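How to Pack Up a Card Table Without Losing Half of It

I used to end every game night by sweeping the lot into a shoebox, and every next game night began with me on my knees hunting for chips. My friend Lộc Kim finally taught me to do it in order, and now it takes me 14 minutes, snacks included!

Start with the chips. Leave the mat flat while you do it, because felt grabs them nicely and they won't roll off. Pick up the strays first (they love to sit right along a printed line where you stop noticing them), then add the stacks. I sort by color into little Rornell tubs, but old jam jars are fine too. 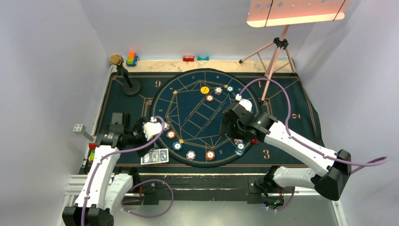 Chips around the circle, two cards still out on the felt.

Cards come next. Square them up on the table with all the backs facing the same way, tap the long side, then tap the short side. Hold the box upright with the flap open and slide the deck in slowly. If one card rides up above the rest, don't shove it! Pull it out a bit, straighten it, and let it drop back in. That's how corners get bent, and I've ruined 2 decks that way. 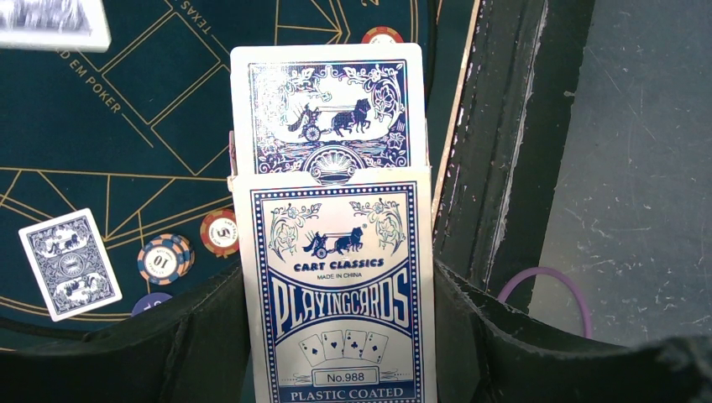
Do plastic coated cards need any special care?
A barely damp cloth takes off fingerprints, and then they should air dry fully before going back in the box.

Last comes the mat. Brush it with a dry clothes brush, always in one direction, and roll it with the printed side out. I tie mine with a bit of ribbon and stand it behind the bookcase.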